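Dorkmont Community Football: progress report to the Peixoto Fund
May 8, 2026
Prepared by Parveen Yousafzai, football development lead

The girls' and boys' Saturday-morning league has now finished its first half. Registrations stand at 151 players against a target of 200 for the full year. The under-12s are full. The under-16 girls are short of numbers and we have moved them to a seven-a-side format until the autumn.

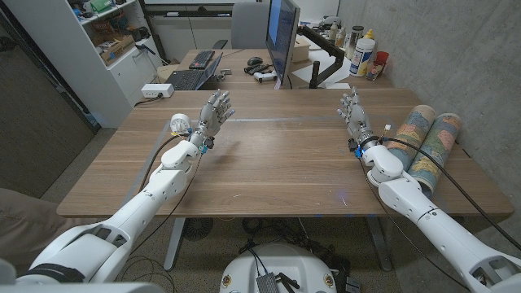

Two new coaches, Natnael Yilma and Deolinda Sampaio, passed their introductory course in January and each now runs an age group. Nigel Dobson has stayed on as fixtures secretary. He rearranged the four matches lost to waterlogged pitches at Wallville, and three of those have been played.

Kit has been slower than planned. Fetex delivered the shirts on time but the goalkeeper gloves came in adult sizes and went back. We expect the replacements before the cup round. No extra cost falls on the grant. 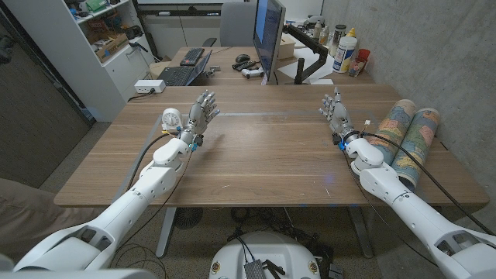
Two robotic hands raised over a wooden table.

Pitch hire remains the largest item of spending. Wallville has put its evening rate up by £50 a month, and we have dropped one midweek training slot to stay within budget. Parents were told by letter and two families have asked for lifts to the remaining session, which Belmiro Ramalho is arranging.
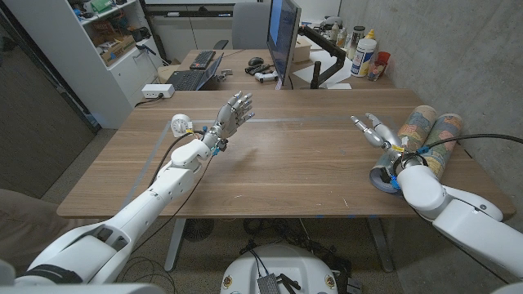
The cup round begins in the second half with eight teams entered. We still need one qualified referee for the under-14 matches and have asked the county list for names. The travel budget is underspent and we would like your agreement to move £200 of it to referee fees. Please reply to Parveen at the Dorkmont office.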